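Home News Food & Home Business Contact
2 min read

Metent to close Ocampo kitchenware store in July

Kitchenware seller Metent will close its store in Ocampo at the end of July and move the business into a smaller space inside the Plarkari market hall, the company said.

The Ocampo store has 2,301 square feet of floor space. The new one will have 773. Manager Lorraine Tunstall said the rent on the old building went up twice in the past three years and that most customers now come in for small items such as bowls, colanders and plates.

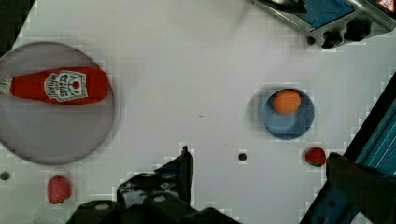
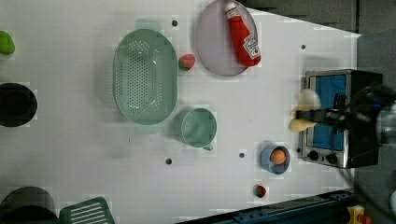
Large cookware and small appliances will still be sold, but by order only. Customers can pick up their orders at the new counter or have them delivered within Ocampo.

All seven employees have been offered jobs at the market hall. Five have accepted so far, Tunstall said.

A clearance sale starts at 9 a.m. on the first day of July and covers about 153 product lines, including the Muvska range of baking pans, which Metent will stop carrying. Gift cards will be accepted at both locations. Returns on clearance items must be made before the old store closes.

The building's owner has not named a new tenant. Tunstall said the knife sharpening service will stop during the move and start again in the new space once the workbench is installed.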